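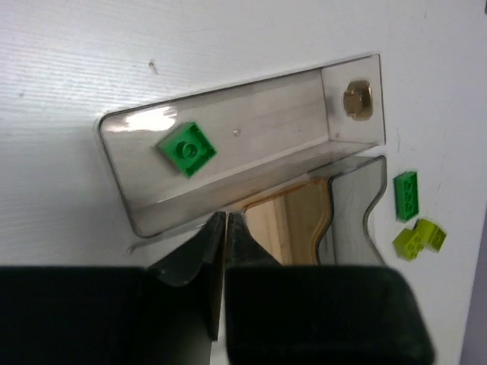 How often should you empty a junk drawer?
Twice a year is enough for most households, and once is fine if you live alone and don't collect takeout menus.

Updated August 2022

The job takes an evening, less if your drawer sticks and you've been avoiding it. Mine lives in the kitchen under the toaster and has survived 2 moves, from Usano to Urquijo, without anyone looking at the bottom of it.

What you need
A trash bag, an old towel, a damp cloth, a pen that works (you'll find 12 that don't), and somewhere to put small things once you've decided to keep them.

Step 1. Pull the whole drawer out
Most lift up and off at the end of the runners. If yours won't, look for a little plastic lever on each side. Tip everything onto the towel. Resist reading the receipts.

Step 2. Sort fast
Make a pile for keep, one for trash, and one for things that belong in another room. Batteries go in a jar until you can test them. Dead ones shouldn't go in with the trash where I live, and your town probably has a view on it too.

Keys are the hard part. Try each one in every lock you own. A key that fits nothing gets a tag with the month on it, and if it's still a mystery next time around, out it goes. I own a key marked Prundik that I have never been brave enough to throw away.

Step 3. Wipe the drawer
Crumbs collect in the back corners. Let it dry before anything goes back in.

Step 4. Measure, then divide
Measure the inside, not the front panel. I bought a Zillidum divider set on the strength of the front panel and it now organizes a shelf in the garage. Cut-down cereal boxes work well and cost you some cereal.

Put the scissors and tape nearest the front. Manuals go in a folder somewhere else entirely.

Step 5. Leave a gap
Keep one section empty – the drawer will fill it by the weekend anyway, and the mess stays in one place that way.

Rubber bands
Keep a dozen. You do not need 100.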